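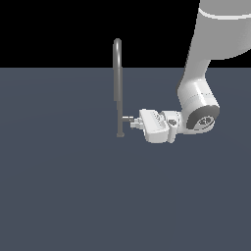

3.2 Collecte des démonstrations en simulation

Elba Tapia, Dörte Brinkmann
Version de mai

Les démonstrations destinées à l'apprentissage de la politique de préhension ont été produites par téléopération dans le simulateur Kement. L'opérateur commande la pose de l'effecteur dans le repère de la base ; la cinématique inverse est résolue à chaque pas et les consignes articulaires sont enregistrées avec les images rendues. La tâche consiste à amener les doigts de la pince au niveau d'un court embout latéral, solidaire d'une tige verticale à sommet recourbé, puis à exercer un effort sur cet embout. L'objet a été modélisé dans Grullel à partir de primitives simples, sans texture.

Deux opérateurs ont fourni 59 trajectoires. Chaque trajectoire débute dans une configuration du bras tirée au hasard au voisinage d'une pose nominale et se termine sur décision de l'opérateur. Les états sont échantillonnés à 10 Hz. Nous avons écarté 11 trajectoires, pour lesquelles le solveur de contact signalait une interpénétration supérieure au seuil fixé dans la section 3.1. Les autres ont été conservées sans lissage, y compris celles qui comportent des reprises ou des hésitations à l'approche.

Le décor est volontairement réduit à un sol uni et à un fond noir. Ce choix limite le coût du rendu et facilite la segmentation de l'objet, mais il prive l'encodeur visuel de tout repère fixe en arrière-plan. L'effet de cette absence sur la généralisation est examiné dans la section 5 à l'aide des fonds variés de la bibliothèque Frerichs.

La phase d'approche finale concentre l'essentiel de la variabilité entre opérateurs. L'un aligne la pince horizontalement avant de réduire la distance à l'embout ; l'autre corrige l'orientation pendant la translation. Les deux stratégies sont présentes dans le jeu d'apprentissage et ne sont pas étiquetées.

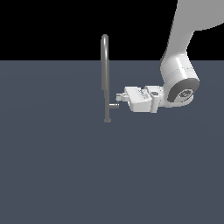

Figure 4. Bras et pince au voisinage de l'embout latéral de la tige, simulateur Kement.

Pourquoi conserver les trajectoires comportant des hésitations ?

Elles couvrent des états voisins de l'erreur que les trajectoires directes ne visitent pas, et fournissent à la politique des exemples de correction. Leur retrait est étudié séparément dans l'ablation de la section 5.2.

Le découpage entre apprentissage et validation est effectué par trajectoire entière, de sorte que deux instants d'une même démonstration n'apparaissent jamais dans les deux ensembles.

Contact : Elba Tapia, groupe Tundenar | © Tundenar, tous droits réservés | Haut de page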